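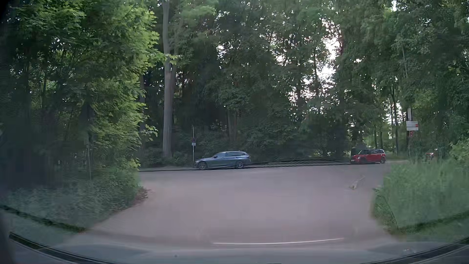
Prastesside junction notes: read me first

Hello! I'm Chrysoula Lambrakis and I've been keeping notes on the end of our side road, where it opens onto the through road by the woods. It started as a grumble about getting out of the turning in the mornings (I drive a very long car and have to creep) and it's grown into a proper little folder.

What's in it

There are 635 entries, one line each, in junction.csv. Each has the time, which side of the road cars were standing on, and how leafy the verge was, from bare to jungle. A blue-grey estate and a red hatchback over by the trees, say, goes down as "far side". I don't write down number plates, and please don't add any.

Signs

signs.txt is for the signposts on either side. I still need to copy out the wording on the small white plate under the round sign, so that line's blank for now!

Known gaps

Entries 7 to 14 have no times, my fault. Leaf scores before September were done by Grigoris Sfakianakis, who is far more generous with "jungle" than I am.

Using it

Help yourself, just keep the names on it. Corrections to me or to Thodoris Moschos, who looks after the spreadsheet.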